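Cluronura Cotton Table Cover
Item 3219
Sold by Kushnir Household Textiles, Mirnthorpe

Colors: Plaid, Plain Oat, Plain Slate
Stock: Plaid and Plain Oat in stock. Plain Slate back in May.

Product details

The Cluronura is a plain woven cotton cover for kitchen and work tables. It is washed once before it is hemmed, so most of the shrinkage is gone before it reaches you. The fabric is medium weight. It hangs straight at the sides without clips on most tables and folds down small enough for a kitchen drawer.

The cover is cut from a single width of fabric and has no center seam. Hems are double turned and stitched with polyester thread, which holds up better than cotton thread in a hot wash. Corners are mitered. There is no coating on either side, and the cover is not waterproof. If you need a wipe-clean surface, see the Vorkden range.

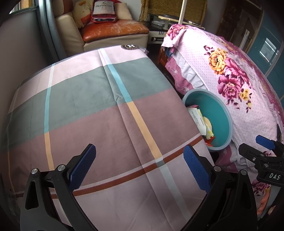

Size and fit

The cover comes in two sizes. The small fits a square table that seats four. The large fits a rectangular table that seats six, or a square table with a long drop on two sides. Measure the top of your table, then add the drop you want on each side. If you fall between the two sizes, order the large and hem it at home. We do not cut to order.

Round tables: the small size works as an overlay with the corners hanging down. We do not make a round version.

Expect a little more shrinkage in the first wash at home, mostly along the length.

Specifications

Fiber: 100% cotton
Small: 76 inches square
Large: sold in one length, see the size chart at checkout
Hem: double turned, mitered corners
Finish: prewashed, uncoated
Sold as: single cover, napkins not included
Bulk orders: packs of 4, same color only

Care

Machine wash warm with similar colors. Hot wash is fine for Plain Oat. Wash Plaid and Plain Slate separately the first time. Tumble dry low or hang over a line. Iron while still slightly damp, on the wrong side.

Do not use chlorine bleach on any color. Rinse food stains with cold water before washing. For candle wax, let it harden, lift off what you can, and press the rest through brown paper with a warm iron. Fabric softener is not needed and will make the cloth less absorbent.

Everyday use

Most of our customers buy this cover for a table that does more than one job: meals, homework, sewing, sorting the shopping. It can stay on all week and go in the wash with the dish towels. Use trivets under pans. The cotton gives some protection from scratches but very little from heat.

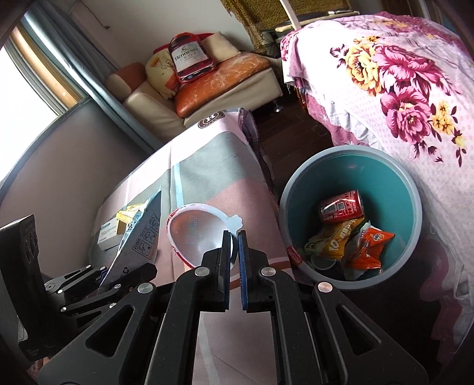 On glass or polished tops the cover may slide. A thin felt pad underneath stops this, and one pad will fit either size if you trim it. We stock pads under Table Accessories.

Weave and color

Each batch is woven in runs of 600 covers. Shades can differ a little from one batch to the next, so order matching covers together. The batch number is printed on the care label. Small slubs in the yarn are normal and are not treated as faults.

Shipping and returns

Orders ship from Mirnthorpe in two working days. Unwashed covers can be returned for a refund in the original sleeve. Washed covers can be returned only for a fault in the weave or stitching. Include your order number and a note saying where the fault is.

Questions about sizing or bulk orders go to Olesia Pasichnyk in customer service, through the contact form.

Page updated 2025-02-22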